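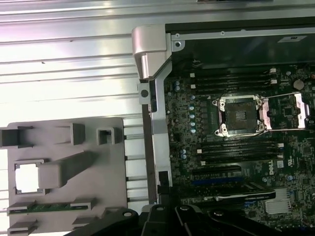

Uthai Saithong asked after the last session whether the lifecycle boundary should close when equipment leaves the building or when its materials re-enter production. The course uses the second boundary. An organization that stops counting at the loading dock will report a recovery rate it has no means of checking, and most of the disagreement between published figures comes from this one choice.

Unit 4: End-of-life accounting for office electronics

4.1 Terms

Reuse means the whole unit returns to service in its original function. Refurbishment is reuse preceded by repair or part replacement. Parts harvesting removes working components for use in other units. Material recovery breaks the item down for metal, glass and plastic, and the original function is lost. Disposal covers everything else, including residue from material recovery.

The order above is the order of preference in most policy documents. Treat it as a default. A unit with high power draw may be better harvested than kept running, depending on the electricity supply and the hours of use.

4.2 The mass balance

For any reporting period, the mass received must equal the mass reused, plus the mass recovered, plus the mass disposed of, plus the change in stock. Stock is the term students leave out. Storage rooms fill slowly, and a site can show a high recovery rate for years while its unsorted stock grows.

Worked figures, from the Purkbridge site:

Received: 1,015 kg
Change in stock: 35 kg
Residue to landfill: 25 kg

Reused and recovered mass is found by difference: 1,015 - 35 - 25 = 955 kg. Divided by mass received, this gives 94.1 per cent. Divided by mass processed (980 kg), it gives 97.4 per cent. Both are defensible. State the denominator in the same sentence as the result.

4.3 Why mass is a poor proxy

Steel and aluminum dominate the weight of a desktop unit. Gold and palladium contribute very little weight and a large share of the recoverable value and upstream impact. A process that captures all the steel and loses all the gold will score well by mass. Report at least one value-weighted or impact-weighted indicator beside the mass figure.

Circuit boards should be kept whole until they reach the smelter where possible. Shredding mixed equipment first disperses precious metals into the plastic and ferrous fractions - the loss cannot be reversed by later sorting.

4.4 Allocation

When a harvested part enters a second unit, the burden of its manufacture can be assigned to the first user, to the second, or split. The cut-off method assigns it all to the first. The 50/50 method splits it evenly. Show your results under both methods if the ranking of options changes between them.

4.5 Exercise

Husport replaces its office units every five years. Using the supplied inventory sheet, calculate the recovery rate with both denominators, then repeat with the interval extended by 2 years. Assume no change in residue per unit. Note any change in annual stock.

Submit calculations in one file, units shown at every step. Marking questions go to Harriet Haddad.

Reading for Unit 5: Tamošiūnaitė, chapter on collection systems, and the Villetex case notes.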